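How to relabel and sort a mixed box of spare parts

Posted 16 November 2021 by Lilian Athumani
Filed under: Small shop basics

Quick one today. Got asked for this after the inventory post and kept putting it off. If you have a box where everything ended up after a move, or after three people "tidied", this is how I get through it in one afternoon.

What you need

Masking tape, the wide kind
A marker that doesn't smear (test it first, on the tape, not on your hand)
Zip bags, two sizes
A bin big enough to dump into
Notebook or spreadsheet, whichever you will really open again
Kitchen scale if you have lots of screws

Step 1. Clear a surface

Bigger than you think. A door on two trestles is fine. Cover it with an old sheet if parts are small, so they don't roll. Light color sheet. Dark screws on a dark sheet, never again.

Step 2. First pass, fast

Don't identify anything yet. Just rough piles: fasteners, electrical, plumbing, hinges and brackets, no idea. Ten seconds a piece at most. If you are holding something and thinking about it, it goes in no idea. Move on.

Elibariki Laizer taught me to do this pass standing up. You get slower sitting down. Try it.

Step 3. Toss

Stripped screws, cracked plugs, anything rusted solid. Batteries do NOT go in the trash, put them in a separate jar and take them to the drop-off. Tape over the ends first. Packaging goes too, unless the part number is only on the packaging, in which case cut that bit out and keep it in the bag. 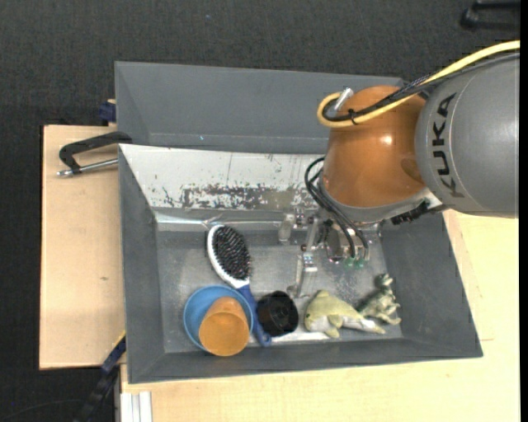 Step 4. Second pass, by type

One pile at a time. Put the others back in something so you're not looking at them. For fasteners: machine screws apart from wood screws, then by head, then by length. Length can be rough. I do short, medium, long and nobody has complained yet.

For electrical, sort by what it plugs into. Adapters get a tape flag with the voltage written big, because the print on those things is microscopic. If the adapter has lost its device, give it till September and then out.

Step 5. Bag and label

Label before you fill. Always. Writing on a full bag of screws is miserable. Three things on each label:

Number
Plain name (what you'd shout across the room)
Where it lives

My numbers start at 1000 so they never get mixed up with the old shelf numbers, which stopped at 305. So the bag of quarter inch washers is 1028, washers qtr, drawer by window. Doesn't need to be clever. Skip codes like WSH-Q-A2, you will forget what they mean by spring. I did.

Step 6. Write it down

Same three things in the list, plus a rough amount. I wrote "lots", "some", "nearly out" for years and it works ok. If you sell parts or bill for them you need real counts, so weigh ten, divide, weigh the lot. Mutua Kombo keeps his list in Edideo, I use a plain spreadsheet. Either is fine so long as teh search works.

Step 7. The no idea pile

Comes last on purpose. By now half of it will be obvious because you've handled the thing it belongs to. For the rest, one bag, label it UNKNOWN with the month, put it somewhere annoying. If you haven't reached for it in a year let it go.

Problems people run into

Tape peels off the bag. Plastic was dusty or oily. Wipe it, or put a paper slip inside facing out.

Ran out of bags halfway. Muffin tin. Egg carton. Don't start combining piles, you'll undo the whole thing.

Metric and inch mixed together. Use a nut of each as a tester. If it threads on easy by hand for a few turns it's probably that one. Don't force it.

Someone puts things back wrong. Put a small tray next to the drawers marked RETURNS and sort that yourself once a week. Way less arguing.

Time

My last box was 89 bags when finished and took from lunch until dinner, with one coffee break. First time will be slower, first pass is the part that speeds up most.

Next post is drawer dividers from scrap, if I can find the pictures. Kristýna Ševčík also asked about labels that survive a damp garage, still testing, will update here when I know somthing.

Comments are open, replies might be slow this week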